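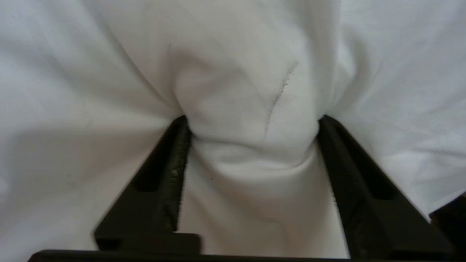

Skistirel makes (part of) a bed
By Lies Bakker

If you have been to a Skavix open evening since spring, you have probably stepped over Skistirel. It was the long black thing clamped to the end of the big bench, usually with its covers off and usually with Zineb Abdel Hamid's elbow somewhere inside it. Well, it has moved out! Zineb and Maarten Van der Linden have taken it to Zineb's spare bedroom and are teaching it to straighten a duvet, and I went over to watch for an afternoon and stayed through dinner.

For those who joined recently, Skistirel is a robot arm on a low base with a two-finger gripper and a small camera at the wrist. The arm started as a kit from Lykkegaard that Maarten bought secondhand with one dead joint. Everything past the wrist is their own design, and so is the software, which goes by the name Plutelell and lives on an old laptop with a missing F key. The goal for this year is a small one on paper. Drive up to a bed, find a corner of the cover, take hold of it, pull it flat, let go.

The taking hold is where all the fun is. I had assumed that picking up cloth would be the easy bit, because cloth is soft and you can grab it anywhere. Zineb laughed at that for quite a while. A wooden block stays the shape it was when you looked at it. A duvet cover changes shape as soon as you touch it, so by the time the fingers close, the fold you were aiming for may have slid off sideways or flattened out, or the gripper may have pushed the whole lot ahead of it like a snowplow. In the first weeks they did a great deal of snowplowing.

What works now is what they call the pinch. The fingers go in open, angled toward each other in a V, and press into the cloth a little farther than feels right. Then they come together, and the pressing makes a small bulge rise up between the tips, and that bulge is what gets held. It's a lovely thing to watch. The creases run out from the pinch in a fan, and from the direction of the fan you can tell how the cover is going to move when the arm pulls. Zineb reads these like a weather map. She stood next to me muttering "left, left, it's all going left" and then the cover went left.

The inside edges of the fingers matter a lot more than I would have guessed. The first pair was smooth, and smooth fingers on cotton are hopeless. The pair that's on now has a rough strip along each inner edge, with little teeth that bite into the weave without snagging it. Getting that balance took several evenings and one pillowcase that will not be returning to service. Maarten filed the teeth down by hand until they stopped catching threads, and then filed a bit more when Zineb brought out the good sheets.

The long slots in the fingers are there to save weight. Thijs Van Dijk suggested them back when the gripper was still at the workshop, after the last joint of the arm kept sagging at full reach. He also suggested them for looks, and I have to say he was right on both counts. They are handsome fingers.

Then there is the matter of white on white. All the bedding in the spare room is white, and the camera at the wrist sits close to the work, so when the gripper goes in, Plutelell sees white cloth from one side to the other and has to find a fold in it from shadows alone. Maarten's first idea was to use a checked blanket and get on with life. Zineb wouldn't have it. Her view is that if you only ever practice with something easy, you end up with a machine that can make a bed in one house. So they kept the white, and worked on the light instead. With the ceiling lamp on, every wrinkle went flat and gray and the software wandered off. With that lamp off and a desk lamp low to one side, the folds got soft edges you could follow, and the success rate jumped that same evening.

Here I should mention the numbers, which Maarten keeps in a notebook and reads aloud with great feeling. They have logged 1,908 pinch attempts so far. In the most recent set of 300, only 27 came up with nothing between the fingers. When they began, coming up with something was the rare event, and the notebook has a little star next to each one.

A miss is fun too, in its way. The fingers close on air and end up pressed flat together in one tall black wedge, and the arm backs away holding nothing, very seriously. Until last month it had no idea. It would go through the entire pull, raise its empty fingers, lower them again and report that the bed was made. Now it checks how far the fingers have closed. If they meet all the way, there can't be cloth in there, so it reopens and tries again a little farther along. Josefien Cuypers wrote that check in one sitting at the kitchen table and it has probably done more for the project than any other change this year.

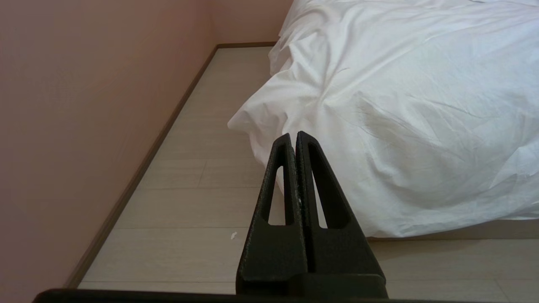 Driving up to the bed was the other big job. The room has a strip of open floor between the wall and the bed, and Skistirel has to come along it without rubbing the baseboard on one side or running over the hanging cover on the other. The wall is a plain dusty pink with nothing on it, which is restful for people and awful for software that likes to have something to lock on to. Josefien's solution was to follow the line where the baseboard meets the floor. It's dark, the floor is pale, and it goes straight to the corner. Once she had that working, the base stopped weaving and came down the strip in one go, and there was cheering.

The seams in the floor planks gave them a week of trouble. Plutelell took a few of them for the edge of the bed and stopped short, out in the open, and started pinching at nothing. Josefien fixed it by asking for a line with a shadow under it – the cover hangs close to the floor and there is always a dark band beneath – and ignoring any line without one. Small scraps on the floor still confuse it now and then. Zineb vacuums before each session, and you will be amazed what shows up on a pale floor once a robot is looking at it.

The near corner of the bed is where the arm begins. Corners hang lower and bulge out a bit, so there is more to get hold of, and pulling a corner moves more of the cover than pulling a side does. The arm comes in at an angle, presses, pinches, lifts a little and draws the cloth toward itself, slowly. Then it lets go and looks again. If there are still long creases across the top, it picks the worst of them and has another try. On the afternoon I was there it did this over and over with enormous patience, and after each one Zineb walked around to the other side of the bed and messed it all up again.

Does it make a bed? It makes a corner of a bed, and it makes that corner pretty well. The far side is out of reach, and the pillows are a problem for next year. It also can't yet tell a crease from a mark. There's a faint gray streak on the cloth, very likely from Maarten's pencil, and Plutelell was quite sure it was a fold and went after it again and again while the three of us shouted encouragement. Josefien wants to fix that by comparing 2 views from slightly different heights, as a fold ought to shift and a pencil line shouldn't. Maarten wants to do the laundry. Both are on the list.

I asked what they would do differently, thinking of those of you who have arms of your own in the garage. Zineb said she would have worked in a real room much sooner. On the bench at Skavix they had a square of sheet taped down at the corners, under good bright lights, and it went so nicely that they thought they were nearly finished. A whole duvet is heavy and it pushes back. Half of what they had tuned on the bench had to be thrown out in the first evening, including the pull speed, which on a real cover yanked the cloth clean out of the fingers. Maarten said he would have made the fingers easy to swap from day one. The current ones come off with a hex key and a bit of wiggling, and for the first few pairs he had to take half the wrist apart.

They both said to keep the notebook. Write down the misses with a word or two on what went wrong, even when it's late and you want to go home. It was the notebook that showed them the misses bunching up on evenings with the ceiling lamp on, and they would never have spotted it otherwise.

Skistirel comes back to the workshop for the October 2020 open evening, along with a single mattress if Thijs can borrow the van. There'll be a turn for anyone who wants to rumple the cover and see what it does. Bring your own pillowcase if you would like to see how the fingers handle other fabrics. Zineb is particularly after flannel and anything slippery, and would also be glad of a second desk lamp with a bendy neck, to keep or on loan.

The finger drawings are in the shared folder under Skistirel, newest version at the top. Josefien is cleaning up the closing check so that it can be used on other grippers, and will put it in the same place when it's ready. Questions about the arm go to Maarten, who is at the workshop most evenings until the kettle is put away.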